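Home | Recipes | Equipment | FAQ | Contact

Cooking dried soybeans: FAQ

What size of pot is needed?
A large one. Dried beans more than double in volume, so fill the pot no higher than halfway before adding water. The Caslow method uses 900 g of dry beans.
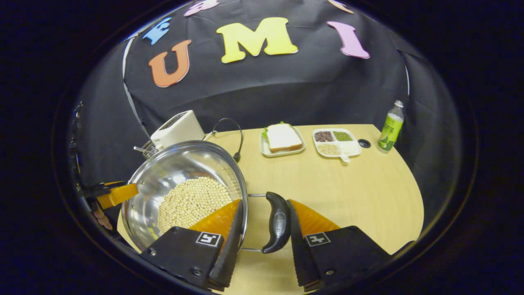 Rinse in 2 changes of water, then soak overnight. Drain before cooking and start again with fresh water.

Does it work on induction?
Yes, if a magnet sticks to the base. Check this first - not all stainless steel is suitable. Centre the pot on the marked zone and keep the power cable clear of it. 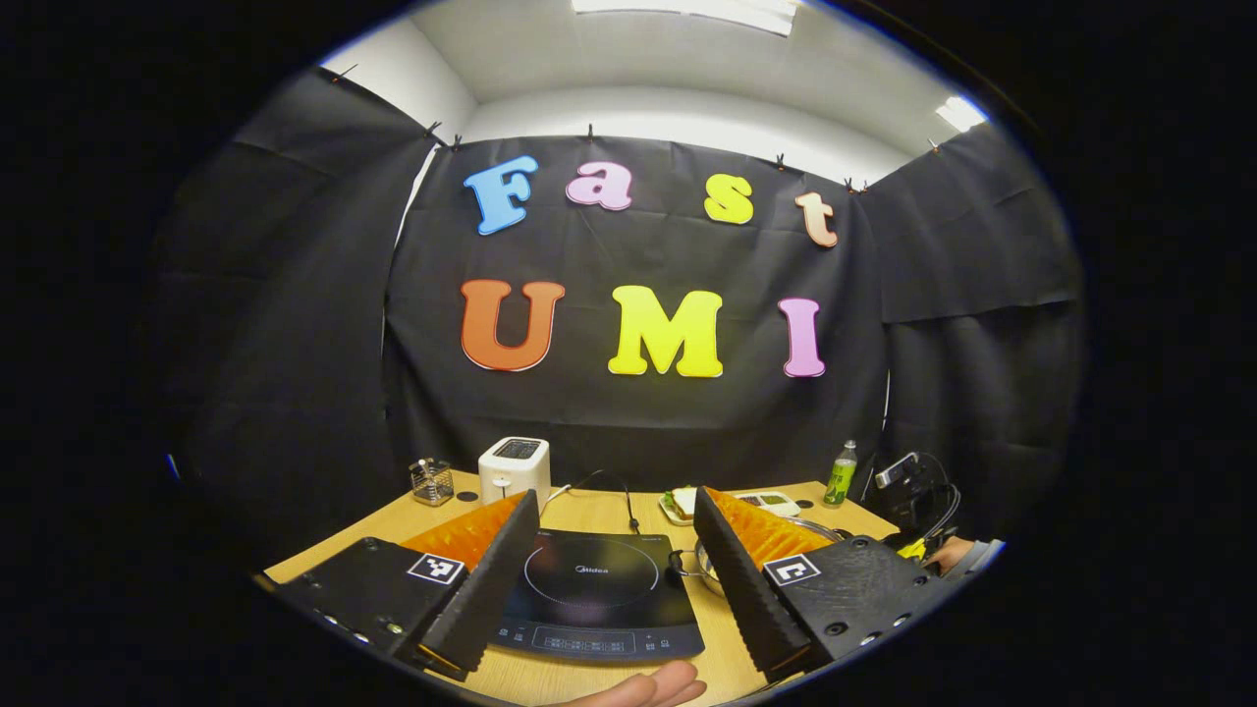
Bring to the boil on high, then drop to a low setting. Skim the foam. Leave the lid ajar, as soybeans boil over easily.

Can I use them in sandwiches?
Yes. Mash when cool and season.

Comments

Tastora: Old beans from August took far longer to soften.

Gill: Does salt go in at the start?

Proltov: I add it at the end.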